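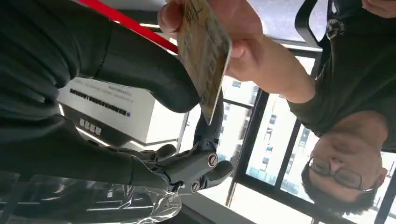
Wurkis Grandstand Seat Cushion

Stadium and arena seating / Cushions and backs / Wurkis

If you've ever sat through a doubleheader on an aluminum bench in April, you already know why we started carrying these. The Grandstand is the cushion we get asked about more than anything else in the Casville shop, usually by someone who borrowed one from the person in the next seat and then didn't much want to give it back.

It's a folding cushion with a short back flap, made for the kind of molded plastic seats you find in upper decks and for the flat benches at community rinks and ball diamonds. Unfolded, it covers the seat and comes up a little behind you, just far enough that the cold edge of the plastic isn't digging into your lower back by the third inning. Folded, it closes with a snap and carries by a webbing handle that's wide enough for a mittened hand (we checked, with several kinds of mitten).

The cover is a coated nylon in grey, navy or forest green. Rain, melted snow and the better part of a spilled beer will bead up and wipe away with a sleeve. We won't promise you it's waterproof through the zipper, so if your section floods every time the wind comes in under the roof, tip the cushion on its side when you get up for a hot dog and let it drain. The foam inside is two layers, a firm one underneath and a softer one on top, and it keeps its shape nicely over a season or two of regular use. Heavier folks and people who go to every single home game may want to replace the insert sooner, and we sell those separately so you don't have to buy the whole thing over again.

There's a flat pocket on the underside of the flap, for a program or a folded poncho. Please don't put your phone in it. We've had phones come back to us in cushions sent in for repair, and we do mail them home, but it makes for an anxious week.

A word about getting it through the gate. Rules on seat cushions are different from one park to the next, and they change between seasons. Most places that allow cushions want them soft, with no metal frame and no zippered storage. The Grandstand has no frame at all, but the cover does have a zipper along the back so you can take the foam out for washing. Some gate staff will want to have a feel of it. If your stadium doesn't allow any zippers, have a look at the Jilo Bench Pad instead, which is stitched shut all the way around and is a bit thinner. It's a good pad, and we're fond of it, but it hasn't got the flap.

Details

Item number: 1083
Weight: 24 ounces
Colours: grey, navy, forest green
Cover: coated nylon, removable
Insert: two-layer foam, replaceable
Closure: single snap, webbing handle
Fits: standard stadium seats and flat benches

Washing

Take the foam out first. The cover can go in the machine on cold with whatever else you've got that's a similar colour. Hang it to dry, and leave the zipper open so the inside dries too. The foam can be sponged with a little dish soap and water, but never put it in the dryer.

Team and group orders

We can print one colour on the front of the cover for orders of 200 or more. Leagues and booster clubs often order in November for the spring, and that's a sensible time to do it, as the printing gets backed up once the snow goes. Send us your artwork as large as you have it and we'll send back a proof before anything is printed.

Customers also look at

Živković Wool Stadium Blanket
Jilo Bench Pad
Wurkis Replacement Insert, item 161
Wurkis Clear Gate Tote

Pickup at the Casville shop is free, and the counter is open until 6 p.m. Returns are fine on unprinted cushions as long as they haven't been to a game yet.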